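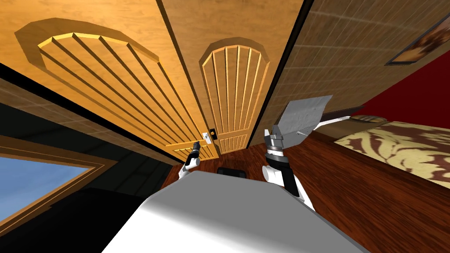 Bedroom door with lever handle, computer rendering

Lists > Skiswood Household Budget > December > Re: Separate account for the yearly bills?

From: Margarida Salgado
To: skiswood-budget
Subject: Re: Separate account for the yearly bills?

Edgars Vasiliauskas wrote:

> We pay most things monthly and that side is fine. What gets us is the
> stuff that comes once or twice a year. The car insurance was $567 this
> time and the property tax installment came nine days later. I ended up
> putting the insurance on the card again and paying interest on it.
>
> My wife thinks we should open a second savings account just for these.
> I think we should keep it all in checking and write it down. Does
> anyone here do it either way, and does it hold up past the first few
> months?
>
> Also, has anybody paid the insurance monthly instead? They offered it
> but there is a fee and I did not ask how much.
>
> Edgars

Edgars,

We have done it both ways. The notebook version lasted us until spring. The money was in checking, the notebook said it was spoken for, and then the dryer quit and we spent it anyway. I put the amount back on paper but not in the bank, so the next bill was short.

After that we opened a second savings account at the same credit union. No fee and no minimum as long as it's linked to the first one. Ask at your own bank before you open anything, as mine changed the rules on that once already.

What I did was go through a full year of statements and write down every bill that was not monthly. I missed the dog license, the trash stickers and the renewal on my husband's work certificate the first time, so go slow. Add it all up, divide by twelve, and set up a transfer for the day after payday. I rounded up to the next ten dollars.

The part that gave us trouble was the start. If you begin now and the tax bill is due in February, you won't have a full year saved by then. We put our state refund in to get it going. Tomás Godinho suggested on this list a while back that you could start with only the biggest bill and add the others as each one gets paid, and I think that is easier if there is no lump sum coming.

On paying the insurance monthly, get the fee in writing. Ours worked out to $34 extra over the term. I paid that for one term while the account was filling up and then went back to paying in full. It was still less than what the card would have cost me, but your rate may be different. Also check whether they want autopay for the monthly plan. Ours did, and it came out of checking on a day I could not pick.

For what it's worth, our account gets down to almost nothing every fall. It was at $716 before the tax payment and $337 after. The first year that worried me and I kept moving extra into it. Now I leave it alone. It's supposed to go down when the bills come.

A couple of smaller things. We don't have a debit card on that account and I turned down the overdraft link. I also keep one sheet taped inside the cupboard with the month and the amount for each bill, and I change it when a new one comes in higher - the water district went up twice.

Ilídio, you mentioned a spreadsheet that does the dividing when the bills fall in different months. Could you post it again? The copy I saved won't open on the new computer.

Edgars, if the card still has the insurance on it, I would pay that off before putting much in the new account. You could open it now with a small amount so the transfer is already set up.

Margarida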